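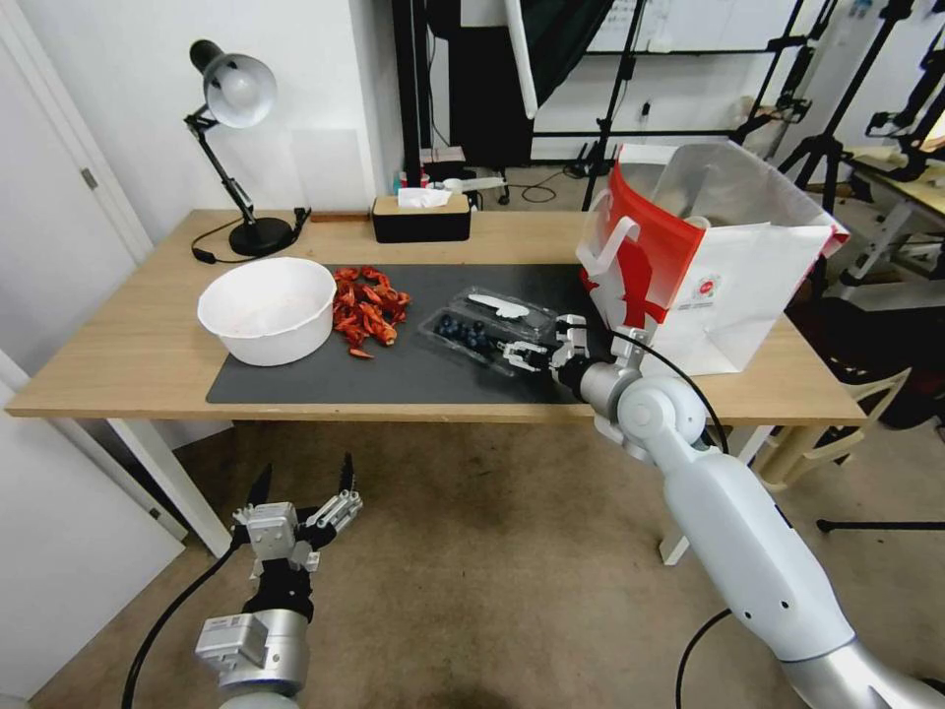
Mat layout for the food sorting task, right gripper over the clamshell.

Print this page
E-mail this page

October 30, 2021
Wurano bench, teleop demos, food sorting

Goal for the day was 90 usable demonstrations of the bowl and clamshell task. Got 58. Stopped there when the right leader handle started drifting again.

Task as recorded: right arm works the clamshell, left arm works the bowl. Crayfish pieces go in the bowl. Blueberries stay in the clamshell, utensil comes out and is set on the mat, lid gets closed last. Each episode starts with the lid open and the bowl at the left side of the mat, half on the bare wood. I moved the pile a little between episodes and turned the clamshell by a different amount each time.

Notes on driving it:

The crayfish pieces hook onto each other. Pulling straight up brings two or three. Better to push one off the bottom of the heap first and grab it there. Discarded the early episodes where I shook the gripper over the pile to drop the extras, don't want the policy learning that.

Clear plastic is hard to judge on the monitor. I kept closing the fingers short of the rim. Lowered the Matier gain on the right side from the default and it was easier to creep in. Left side unchanged.

Berries got squeezed in 14 episodes. Tagged, not deleted. Grip force limit is still the one from the Vurkstead trials in February and is too high for fruit.

Utensil: take it by the wide end. By the narrow end it swings.

Total for this task is now 123 including the Kaewmanee set, but that set used a different bowl, so keep it in its own folder.

To do
- rezero right leader handle, check the cable at the wrist while in there
- new force limit, then redo the tagged episodes
- mark the bowl position on the mat with tape
- try a few with the lamp on

Print | E-mail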